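Bench notebook, returns sorting cell, Okdale
September, second week. Written by Dagmar, after the late shift.

Started at 4 in the afternoon, when the day people were finishing. Čestmír stayed one hour longer to show me how he empties a mixed bag by hand. I asked him to do it slowly and he could not do it slowly. He puts one hand in, he moves everything to one side, and he takes the soft things first because they lie on top of the hard ones and hide them. Then he turns the bag a little and does the rest. I wrote this down as well as I could. The turning is a thing we do not have in the cell at all, the bag stays where we put it.

Bag work today: the mixed toy bag. We keep to paper bags because the small shops send returns to us in paper bags, and Clellska (the customer) does not want to change this before winter. I agree with Bindu that a plastic tote would make our life easier. But the people at the returns bench have paper bags, so the cell must have paper bags also.

Notes on the rim. The rim must be rolled outward and taped, otherwise it falls in and then the arm meets paper before it meets anything else. Čestmír never tapes, he holds the rim with his left elbow. I used black tape. Bohumila asked if the tape will be a new task for the bench people, because at present it is not in anyone's work description. It is a fair question. If every bag needs a person to roll and tape it, then we have only moved the work to another pair of hands. I put it on the list for Miloslav.

Fixed camera, then fingers, then fixed camera again:

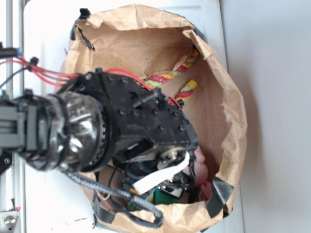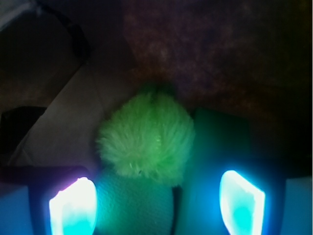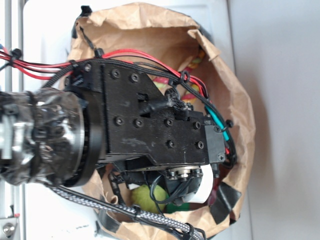

Cables and reach

The braided cable under the wrist comes near to the paper rim and in one view it lies partly over it. I do not like this. A rim of soft paper will follow the cable if the cable pulls. I would like to bring the loop higher and tie it closer to the forearm. Bindu says that if it is tied too short we lose the last part of the wrist turn, and she is right, so we have to measure first and not guess. Left for her to decide.

In the other overhead view the gripper is across the mouth and blocks most of the opening. I can see the ball and a part of the rope toy through the gaps and not much more. For the operator who must watch from the screen this is a real problem. Čestmír looked at the screen and said, "How do I know what you are holding?" I had no good answer, only the finger view, where the colours are strange from the light of the pads. For us it is normal by now. For a person who comes from the bench and sees it the first time, it is only blue light and something fluffy and green.

Proposal: put the two views side by side on the operator screen, same size, with the fixed camera on the left. Now the finger view opens in a small window and people close it by mistake.

What the bench people said

I had a talk with three of them in the break, without Miloslav, so that they could speak freely. I write it here with their permission.

The hand work is hard on the wrists and on the back, and all of them would give it away gladly. They do not want to give away the checking. When they take a toy out, they know from the feel if it is damaged, if it is sticky, if it was chewed by a dog. Rope toys especially. The label says "unused" and the hand says something different. One of them keeps a paper list of such cases and it has 670 lines. Nobody in the office has asked to see this list. I asked, and I have a copy now in the blue folder.

They are also afraid that the job will become only waiting. The person stands by the cell, and when the arm stops, the person helps it. In the old plan from Gement this person was called "attendant" and had four cells to look after. Čestmír does not like this word and I do not like it also. Bohumila suggests that the same person who loads the bag does the grading of what comes out of it, and so the skill stays in use. We try it like this for 60 bags before we speak about four cells.

Training: Bindu plans 90 minutes for each person. I think it is enough for the buttons and too little for the confidence. Better to split it in two parts, with some real bags between them.

To do

Miloslav: who tapes the rim, and is it paid as set-up time or as bench time. Please answer before the next plan is sent to Clellska.
Bindu: cable loop, measure full wrist turn first.
Me: operator screen, two equal views. Copy the 670 lines into a table, by type of toy and type of fault.
Čestmír: show the elbow method to Bindu also, maybe she sees something that I missed.
Bohumila: new name for "attendant".

The key of the tape cupboard is back on its hook. We have one roll of black tape left and the new ones are not ordered.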